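The Loaner

The Cillden came in a box that used to hold a printer, which should have told me something about the company. I review kitchen and laundry stuff for a little site called Lundcombe – toasters mostly, one very bad steam mop – and my editor had gone back and forth with them for weeks to get me a loaner. The full price was 900 dollars. For that you got a folding arm you bolt to a table, a thing you hold in your hand that's shaped like the arm's fingers, and a subscription I never did understand.

The way it was supposed to work, you do the folding first. You hold the grabber, you squeeze, you fold your own shirts the way you like them, and then the company takes all that squeezing and sends it back down to the arm, and the arm folds like you. That was the slogan! "Folds like you." I read it out loud to my sister on the phone and she laughed so hard she had to put me down on the counter.

"You don't fold," she said. "You make piles."

She had a point. I make great piles. But I had a deadline and a loaner agreement, so I cleared off the white table in my bedroom (well, I shoved everything to the back) and sat down with the instruction booklet. It wanted 60 folds before it would give me anything. One kind of clothing at a time, please, and good light.

I picked shirts. I have one I've owned since college, a sort of olive brown, and it's soft enough now that it has no opinions left about its own shape. I figured if I could teach the arm to handle that one it could handle anything. That's how I think about most things and it has never once worked out for me.

The first night I did eleven folds and quit. Squeezing cloth with two flat fingers is so much harder than you'd think. You go in for the hem and you come up with a sleeve. You go in for the sleeve and you get the table. My hand cramped. Around the fifth try I caught myself talking to it in the voice I use on the dentist's dog.

So I called the help line, and that's how I got Marilou Lagman.

"Cillden support, this is Marilou, are you pinching or scooping?"

I said I didn't know there was a difference.

"Oh, you're scooping," she said, and she sounded so kind about it that I wanted to lie down. "Everybody scoops. Put one finger under, let the cloth come to you, and then close. Go slow. You're going too fast, I can see it from here."

"You can see me?"

"I can see your file, sweetheart. It looks like you're fighting a raccoon."

I tried it her way with the phone tucked under my chin. One finger under. Wait. Close.
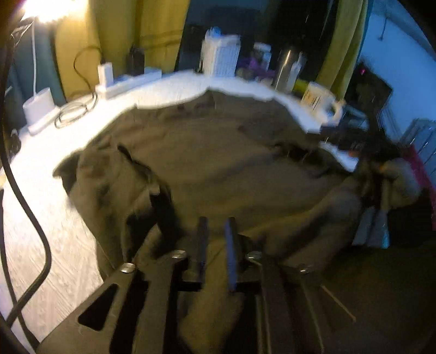

"Better," Marilou said. "Now take it across, and don't yank."

I didn't yank. I got a whole side folded over and it stayed there, a little crooked, and I made a noise I would rather not put in a review. She stayed on for another twenty minutes. She told me she'd done more than 200 folds herself in training, all of them pillowcases, in a rented office over a tire shop in Jimbridge, and that she still couldn't look at a pillowcase on her own time. She slept with a bare pillow now. Her husband had complained and she'd told him to go buy one of the arms.

I asked if she had one at home.

"On what they pay me?" she said, and then, in a different voice, "I mean, it's a wonderful product."

I liked her so much. I called back the next night with a question I already knew the answer to.

By the end of the week I had my folds in, and the file went off, and the booklet said to allow up to five days. I spent those days hearing shirts everywhere. My neighbor Ermelinda Fonseca came by to return a casserole dish and saw the arm bolted to the table with a sock over it for the dust. She walked all the way around it.

"What's it do?"

"It's going to fold like me," I said.

She looked at the bed, where the piles were. Ermelinda worked the laundry at the old Baluyot hotel until they closed it, and she can do a fitted sheet in the air, with no bed under it and no second person, while telling you about her knee. She picked up the olive shirt, gave it one shake, and it was a rectangle. I never saw the middle part. Then she put it down and asked if I had any coffee.

The update came through late on the fourth day. I put the shirt down in front of the arm, pushed the button, and stepped back. I'd made popcorn, I'll admit that.

It put one finger under. It waited – and it waited such a long time that I leaned in to see if it had frozen – and then it closed. It brought the side across, a little crooked. It did the other side. It stopped over the collar for a second, the way I do when I've forgotten what comes next, and then it gave the whole thing a shove toward the back of the table.

It had made a pile! A small, slow, careful pile, and at the front edge there was one neat corner that was pure Marilou.

I ran it again and it did the same thing. I ran it on a T-shirt and it did the shove first, to save time I guess, and then the fold. I laughed until I had to sit on the floor, and then I called the help line and got a man named Pete who wanted to know my serial number.

"Is Marilou there?"

"She moved over to billing," he said. "Is this a billing question?"

I said I'd think of one.

The review ran in June 2021 and I gave it three stars out of five, which my editor said was generous for something that takes nearly four minutes to get a shirt wrong. I wrote that the setup is long and the hand tool is tiring and you should not buy it if you expect it to be better at folding than you are. I wrote that the phone support was the best I've ever had from anybody, and I put her name in, and the editor took it out.

I had to send the loaner back in its printer box. Before I taped it up I asked Ermelinda if she'd like a turn with the grabber, just to see. She held it for a minute, opened it and closed it, and set it back down on the foam.

"They want my hands, they can call me," she said, and she took the rest of the popcorn home.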